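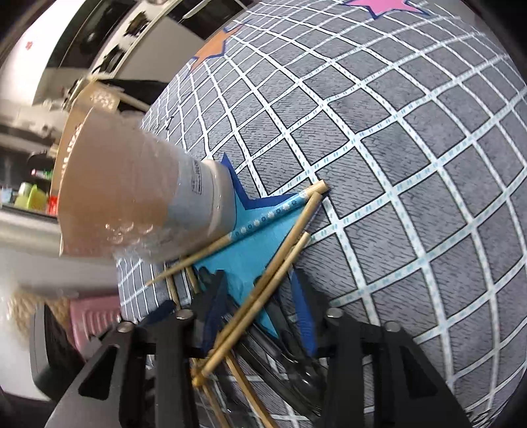

Fig. 1. Thin sticks between the fingers of the hand-held gripper, star-print cushion-like ball behind.

Unit 3: Gathering demonstrations with a hand-held gripper
Notes by Gitau Sang, Shemweta course on robot learning

3.1 What counts as an episode

An episode is one continuous recording of one attempt at one task. It begins with the jaws open and clear of the objects and ends when they are open and clear again. The operator does not talk through the attempt or stop to tidy the table. A dropped stick is picked up within the same episode if it is still within reach. If it has gone to the floor, the episode is closed and marked "incomplete". Incomplete episodes are kept, but they are stored apart from the training set.

3.2 Thin objects

Sticks, skewers and chopsticks are harder to record well than cups or boxes. A small error in jaw height decides whether the fingers close on the stick or on the cloth. Where several sticks cross, the lower ones move when the upper one is lifted, so the layout at the second grasp differs from the layout at the first. The policy must see many such layouts. Do not straighten the pile between grasps.

Approach with the jaw opening across the length of the stick. Close slowly. Lift a short way before moving sideways.

3.3 The sorting task

The second task set uses a caddy with two compartments and a mixed pile of utensils. The goal state is written on the task card before recording starts, and the card also gives the side on which each kind of utensil belongs.

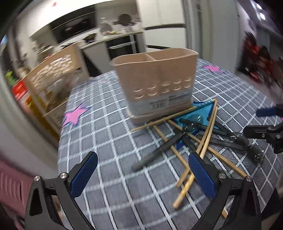
Fig. 2. Divided caddy with chopsticks and black-handled spoons on the table; a second gripper at the right.

Spoons should be gripped by the handle. A grasp on the bowl is allowed only where the handle lies under other items, and it is labelled as a separate grasp type. When two grippers are in use, both recordings must share a start signal. Atieno Mohamedi's Zorside script checks this and rejects any pair whose clocks differ by more than 15 milliseconds.

3.4 Varying the start

Repeated episodes from one layout add little. Between episodes, change the position of the caddy, the heading of the pile, or the side from which the gripper enters. Change one of these at a time, and log which. The February set held 73 episodes, and roughly 15 had to be set aside for near-identical starts.

Exercise: write a task card for the sorting task, including the goal state and two conditions under which an episode is marked incomplete.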